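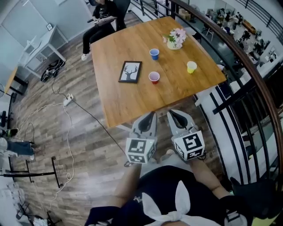

August 30, 2020

Cleared the square table down to what stays on it: the three cups, the flowers, the deer picture. Everything else went into the box for Drolis. The cups are plastic, one blue, one red, one yellow, and they survive being knocked off, which is why I stopped putting out the glasses.

Measured the top again. 60 cm from the floor, 2 cm lower than I had written down in the spring, so either the first figure was taken before the felt pads came off or I read the tape badly. Corrected in the notebook. The honey finish has held up well. One more coat of oil in September, thin, wiped back after 5 minutes.

The deer picture is still lying flat. The hook I bought is rated for plaster and the wall is not plaster, and Bleddyn has the right anchors at his place. Black frame, white background, so it will read well from across the room once it is up. Asked Mabli about height; she said 163 cm to the center. Seems high. Will tape a sheet of paper there first.

Flowers: artificial, pink and white, no maintenance except dust. A soft brush works better than a cloth, which catches on the leaves. The white vase is light and tips easily — sand in the base would fix it.

Cables next. The white power strip is on the floor to the left of the table and the leads loop out over the planks. Need clips along the wall and a shorter lead for the lamp. Rafia has a bag of clips left over from the Gough job and will bring it by.

Bed early.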